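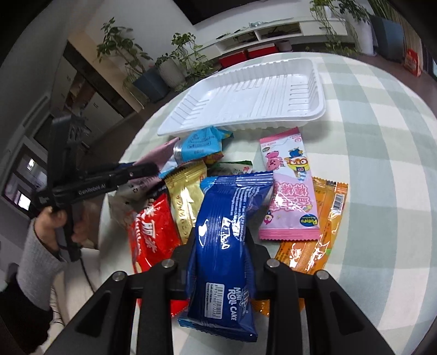 Why Is It So Hard to Pick Up a Snack?

Reach out and pick up a snack cake in its wrapper. Easy! Your fingers curl around it, your skin grips the slippery plastic, and you squeeze just enough. You probably didn't even think about it.

A robot gripper has a much tougher time. It doesn't have a soft palm or a thumb that can slide over to help. Many grippers have only two fingers, and all those fingers can do is open and close. So how do you find out whether a gripper is any good? You try it out, again and again, on things that are tricky to hold — and snack wrappers are wonderfully tricky.

Look at the mini roll cake in its shiny dark blue packet. The wrapper is smooth, so it can slip. It can crinkle and change shape, too. And what's inside is soft! Squeeze too hard and you have cake crumbs. Squeeze too gently and the packet drops.

What Are Those Round Silver Things?

They are pins, and each one works a bit like the hinge on a door. The black bars of the gripper are joined by the pins so that the parts can swing. A set of bars joined this way is called a linkage. You can find linkages in folding umbrellas and in some desk lamps.

Notice how the left side of the gripper matches the right side, like the wings of a butterfly. When both sides move by the same amount, the fingers meet in the middle and the snack gets pushed equally from both directions.

You can also see a person's hand holding a second gripper by its handle. With a hand-held gripper, a person does the steering. That's a great way to test fingers, because people are very good at deciding where to reach. If a packet falls, you can look hard at the fingers and ask what they need.

How Do You Run a Fair Test?

Suppose you have two kinds of finger pads, the Vallik and the Ingvarsson, and you want to know which one holds wrappers better. You can't use one on a big crinkly bag and the other on a tiny candy. That wouldn't be fair! Change only the pads and keep everything else the same.

One trial isn't enough, either. Anybody can get lucky once. At the Grelatstead workshop, the pad test went on for 312 trials, with every drop written in a notebook, even the embarrassing ones.

It helps to pick packets of different kinds, too. A long, flat one behaves differently from a wrinkly one, and a packet lying underneath another is a puzzle all by itself.

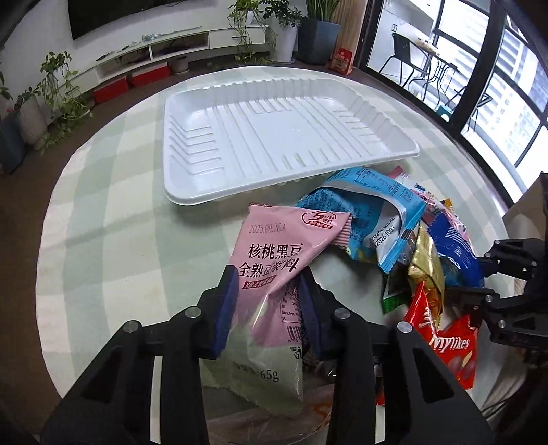
A crumpled packet held upright between two dark blue pads.

Find the pads on the inside of the jaws. Pads are the part that touches the packet, so what they are made of matters a lot. Think about running in socks on a smooth floor, then running in sneakers. Same feet, very different grip!

Try It Yourself

You will need kitchen tongs, 3 wrapped snacks, a few rubber bands and an empty tray.

Put the snacks on one side of a table and the tray on the other. Using only the tongs, move each snack to the tray. Do this 5 times and write down every drop.

Now wrap rubber bands around the tips of the tongs and do it all over again. Did your score change? Which snack was the hardest to hold?

Then try it with your other hand — it's harder than you think!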